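Growing flax for fibre on a small plot – do I need to register it?

I've got a bit of spare field behind the house, 800 square metres, and I'd love to put flax in it next spring. My neighbour reckons anything grown for fibre has to be registered, but I think she's mixing it up with hemp. Does anyone know? And how much seed should I buy? Farken do a 2 kilo bag and it looks tiny to me.

Answer 1
Yes, she's thinking of hemp. I've grown flax for years and never filled in a form for it. Get more seed than that though!

Answer 2
Same here, no licence for flax. If you claim any farm payments on the field, ring whoever handles them first, as they may want the crop changed on your map.

On seed, you want it thick so the stems stay thin and don't branch – I aim for 2,000 plants to the square metre. I bought Zanach from the Clolen seed co-op and it came up lovely and even.
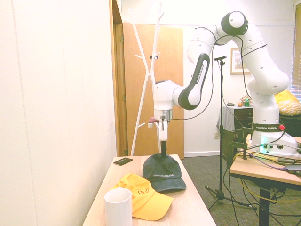

Sow in April if your soil's warmed up a bit, rake it in shallow and keep the pigeons off. Weed it while it's short (I do it barefoot, it springs back) and then leave it be. Pull it up by the roots, don't cut it.

Answer 3
Following this, I'm after seed too.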